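Section 7. Removing and Refitting the 3.5-inch Hard Drive

Applies to: Workberg refurbishing benches, desktop tower line
Parts used in this section: Kindska replacement drive kit, Flurnano parts tray

Before you begin

Read the whole section once before picking up a tool. The drive sits in a plastic caddy that slides into the metal drive bay. No screwdriver is needed for the drive itself, but you will need one if the side panel on your model is held by thumbscrews that have been overtightened.

Back up anything you want to keep. Data left on a drive sent to the Rattanakul returns desk cannot be recovered once the drive is logged in.

CAUTION: Shut the computer down fully and unplug the power cord from the wall. Sleep mode is not enough. Hold the power button in for 7 seconds after unplugging.

CAUTION: Edges of the drive bay and the case rails are sheet metal and can cut. Keep your fingers flat when reaching in.

7.1 Opening the case

1. Disconnect all cables from the back of the tower.
2. Lay the tower on its side on a stable bench with the removable panel facing up.
3. Release the panel, slide it back, and lift it off. Set it where it will not be stepped on.
4. Touch bare metal on the chassis before touching any part inside.

7.2 Disconnecting the drive

The drive has two connections. The SATA power connector carries orange, yellow and red wires from the power supply. The SATA data cable is light blue.

1. Find the end of the drive with the SATA ports. Move any loose cable bundle aside without pulling on it.
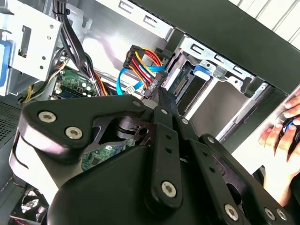

Does it matter which of the two cables comes off first?
Either one can be removed first. Most people find the data cable easier to reach once the power connector is out of the way.

2. Grip the power connector by its plastic body and pull it straight back. Do not pull on the wires.
3. Press the latch on the data cable, if it has one, and pull the plug straight back.
4. Lay both cables to the side of the bay so they will not catch on the caddy.

NOTE: If a connector is stiff, ease it out a little at a time from alternate ends. Forcing it sideways can snap the plastic tongue on the drive, and that damage is not covered under the Kindska kit warranty.

7.3 Checking the area around the bay

Look over the space next to the bay before you slide anything out. Fan leads are the usual trouble. A lead that has slipped down over the bay can be torn off its header when the caddy moves.

1. Check that no fan wire crosses the path of the caddy.
2. Check that the small plugs on the motherboard near the bay are still seated.

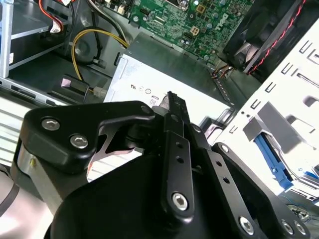
3. Remove dust with a soft brush or short bursts of canned air. Hold the fan blades still while you do this.
4. Put any loose screws in the small cup of the Flurnano tray. Screws left in the case can short the board.

7.4 Removing the caddy

1. Press the blue plastic release and hold it.
2. Slide the caddy out of the bay in a straight line. Support the drive with your other hand as it comes free.
3. Lift the drive clear of the case. Keep it away from the graphics card and memory.
4. Set the drive down label side up on an antistatic mat.

CAUTION: Do not drop the drive or knock it against the bench, even if it is being discarded. Drives for recycling are still tested.

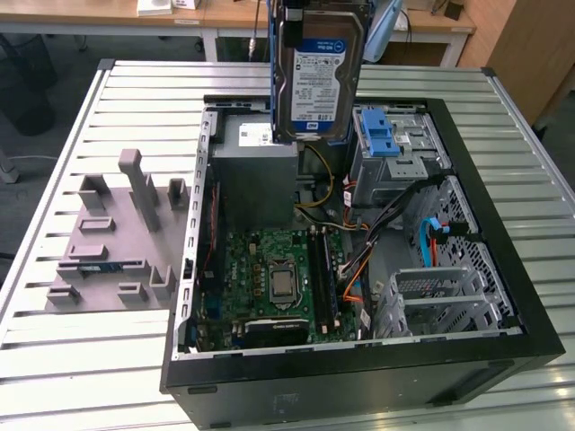
Can the old caddy be used with the new drive?
The same caddy fits any standard 3.5-inch drive. Flex the sides outward gently, lift out the old drive, and press the new one in until the pins seat in the screw holes.

7.5 Fitting the replacement

1. Slide the loaded caddy into the bay until it clicks.
2. Reconnect the data cable, then the power connector. Both are keyed and go in one way only.
3. Refit the side panel and reconnect the outside cables.
4. Start the computer and check that the drive is listed in the setup screen.

If the drive is not listed, shut down, unplug, and reseat both connectors. If it is still missing, see error code 449 in Section 9. Replacement caddies are ordered as part 32.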